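A visit to the Hurketti returns room

We arrived at Hurketti shortly after nine on a gray January morning, signed in, and left our coats on the rack at the back. The company handles returned toiletries and household goods for online shops. Six of us had made the trip from Bretau, where our own returns are still opened, checked and put away by hand.

Miroslava Lytvynenko has run the returns work there for several years and did most of the talking. Before the change, she said, everyone on the team spent the whole shift standing at a table. They opened a box, took out a bottle or a tube, looked it over and decided where it went. On a busy day the room took in 274 parcels. People went home with sore wrists, and two of the older staff had asked to be moved.

The robot is called Imo. It has two arms and two hands with jointed fingers, and it is learning the picking and packing part of the job. The staff now spend more of the day at a desk, going through the runs on a laptop and marking the grasps that failed. Lytvynenko told us she had expected complaints about that. What she got was complaints about the chairs, which have been replaced.

Pay was the first thing our group asked about. Everyone kept their grade, and those who took the training went up one step after 100 hours. Nearly all of them took it. One man preferred the loading dock and works there now.

The robot is slow. Soft tubes give it more trouble than bottles, and shiny packaging is a problem too — the staff keep some of both on hand for practice. When a shipment has to go out the same day, people still pack it themselves. Tymoshchuk, the firm that set up the system, sends someone over every 2 weeks, and small faults in between are left to the team.

I asked one of the desk staff if she missed the old routine. She said she missed the talking, as it used to be four to a table with the radio on. They have moved the lunch break so that everyone takes it together.

We stayed until noon. Our own manager wants a written comparison of the two sites before we decide anything, and Lytvynenko has agreed to send us her shift plans.
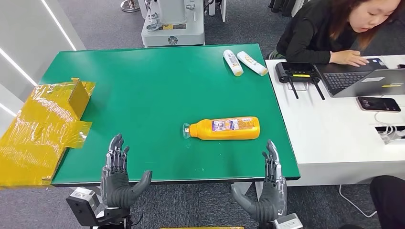

Imo's hands at the green table, with a bottle and two tubes laid out and desk work going on alongside.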